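Posted in **Small Labs & Classrooms > Buying and Budgeting**

## Two arms on one table: what did you forget to put in the budget?

**Tùng Trình**

Hello everybody, and thank you in advance for reading, because I know I go on a bit. I look after the automation room at a small training center in Kavstead, and our equipment request for next year is due in March. We have one table going now with two arms on it, and I've been asked to price a second one just like it for the evening group.

The first table was bought before my time, and the paperwork is one page with the arms on it and nothing else. I have no idea what was spent on the table, the grippers, the cabling, or all the little things. My supervisor would like one number and doesn't want to see me again in the fall asking for more (she was very nice about it, but she meant it!).

The exercise is block stacking on a marked-off square, nothing fancy. Red, yellow and green cubes, with the red one at the bottom and the yellow one on top of it.
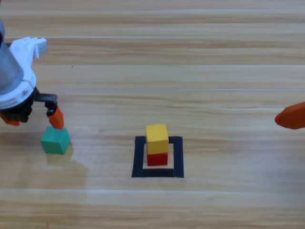 ### What I'd love help with

- Is it worth paying for the same grippers again, or would you go simpler for beginners?
- How much do you set aside for spares, and which ones?
- Did you buy a table or build one?

I have a quote from Toltberg for the arms and another from Tefera that includes mounting, and they're laid out so differently that I can't line them up. Any wisdom welcome, even if it's only "call them and ask."

---

**Dušan Baláž**

Hi Tùng! I went through this very thing two years ago, so let me pour a cup of coffee and try to be useful.

First, the quotes. Ask both companies to break theirs into the same five lines: arms, grippers, mounting, cables and controllers, and support. Tefera did it for me in an afternoon once I sent them a blank sheet to fill in. Until you have that, I wouldn't even look at the totals, they'll only upset you.

Grippers: I'd buy the same ones. I know it's tempting to save there, but then you're keeping two kinds of spares in the drawer and writing two sets of instructions, and your evening people can't swap tables with your day people. Fingertips are the part I would stock up on. I put in for 44 of them and my boss laughed at me, and I'm very glad I held my ground. They're little things and they take all the bumps. Yours taper toward the tip the way ours do, so check whether they're sold singly or only in pairs.

Now cables, which is where I went wrong. I budgeted for the ones in the box and forgot that each arm needs enough slack to bend at the elbow and still reach down to its gripper. With two arms working toward the same square you'll have loops hanging out over the table from both sides.

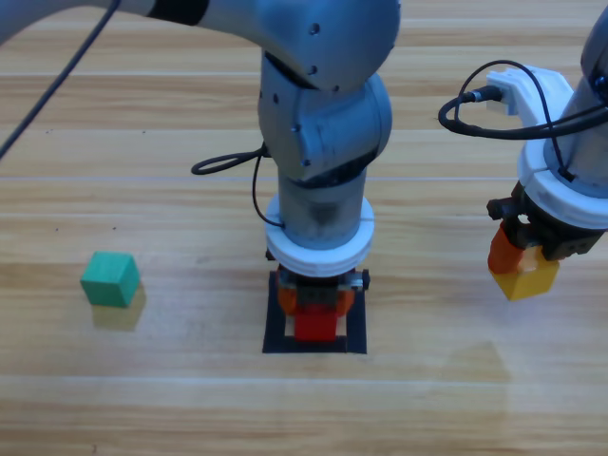 I ended up spending 80 dollars on clips, sleeves and hook-and-loop strap, and then the same again because I'd bought the wrong size of sleeve (measure with the connector on, not just the cable!). Write in a line for it. Call it "cable management" and it sails right through.

As for the table, ours was built in-house from plain boards with a frame underneath, and it came to 1521 dollars with the labor counted. The heavy frame was most of that. Please don't skimp on it, a table that shivers when an arm stops short will drive you up the wall. And ask your carpenter for a flat finish. We had a shiny one at first and the overhead lights bounced right off it, so we paid to have it sanded back.

One more thing and then I'll let you go: put the training day in the same request. If it goes in later it looks like an extra, and extras get cut.

---

**broltent_fan**

we got ours through Broltent, no complaints, delivery was slow. get the extended warranty. cubes you can make yourself from any scrap, don't pay for those

---

**Tùng Trình**

Thank you both so much, this is more than I hoped for! Dušan, I've sent the blank sheet off to both companies this morning, and I've added a cable line and a fingertip line. I hadn't thought about the finish on the table at all. I'll ask our shop whether they can do a flat one, and whether they'd have room for the job before the summer.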